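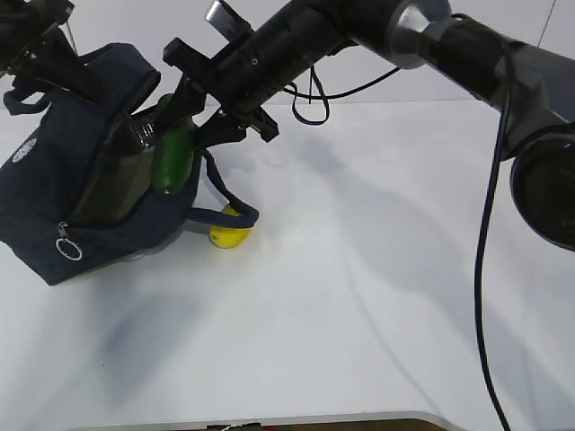
Student Robotics Course Opens Fall Term With Bag-Packing Project

September 18, 2023

The Korska Technical Institute has opened the fall term of its applied robotics course with a project on handling everyday groceries. Teams are programming robotic arms to work with a soft fabric bag and items such as a cucumber and a lemon.

The course enrolled 33 students this year. Each team must complete 50 recorded attempts before its program is reviewed by the teaching staff. Soft bags were chosen for the opening assignment – earlier classes worked only with rigid boxes – and teams are graded on careful handling as well as speed.

The laboratory, located in the Bouzid Building, provides roughly 200 hours of supervised bench time over the term. Teams reserve their hours through the department office.

Selected teams will present their work in October at the Priltivel Student Engineering Day, which is open to families and local schools. Registration for visiting school groups is handled by the Irkidell Outreach Office.

This website uses cookies to improve your experience. By continuing to browse, you agree to our use of cookies. Accept | Manage settings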